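From: Shirley Tremblay
To: Pillville listeners list
Date: Nov 24, 2020
Subject: Re: [pillville] Anyone else on episode 19 yet?

Hi all,

Somebody wrote last night:

> I'm two episodes behind and trying to stay off the list until I
> catch up, but is the Ait Brahim interview worth skipping ahead for?
> I only know him from Curthorpe and I thought he was kind of wasted
> in that.

Skip ahead! I mean it, skip ahead tonight. I've played it through twice now (once doing dishes, once properly, with headphones) and I think it's the best hour the show has put out. He is so relaxed. He talks for a good stretch about growing up over his uncle's tailor shop and doing voices for the customers, and then he slides straight into how he got the Curthorpe part, and you hardly notice the host is there.

I do disagree about him being wasted in it, though. Watch the dinner episode again, the one where he has no lines until the soup is gone. He's listening so hard in that scene! I had to rewind it.
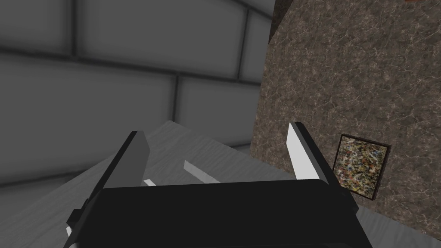
Is he coming back for the second season of Curthorpe? He told the host he has signed on and they start shooting in August, but he wouldn't say how many episodes he's in.

He also talked about Cestex, the little movie he made before any of this, which played in two theaters and then vanished. I'd never even heard of it. He says the whole crew slept in one rented house and the director cooked - mostly eggs - and that he was paid 532 dollars for the entire thing and framed the check stub. I would give a lot to see that movie. If anyone here has a copy or knows which streaming place carries it, please write to the list and not just to me, I know at least a few of us want it.

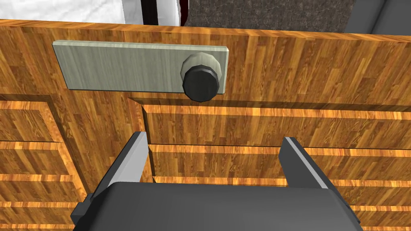
Ramona wrote back to me off-list that Cestex was on one of the free channels a while ago, with ads, and that the sound was terrible but he was already wonderful in it. She couldn't remember which channel. She also said the ending made her cry on a bus, so now I want it even more.

Back to the interview for a minute. The part that got me was near the end, when the host asks what he does between jobs and he says he reads plays out loud to his mother over the phone, all the parts, and she tells him which ones he's bad at. I laughed so much at that - she apparently can't stand his villains. 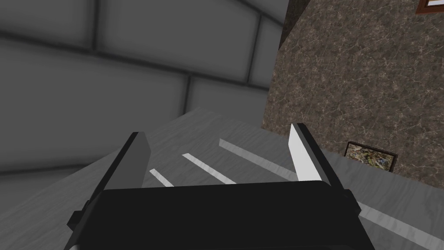 There's a bonus piece too, 30 minutes, just him and the host going through old audition stories. It's in the same feed, right under the main one, and it has the horse story in it. Don't let anyone spoil the horse story!

Write when you've heard it, I'm dying to talk about the mother.

Shirley

This archive uses cookies to remember your reading preferences. Accept
Contact the list owner | Back to top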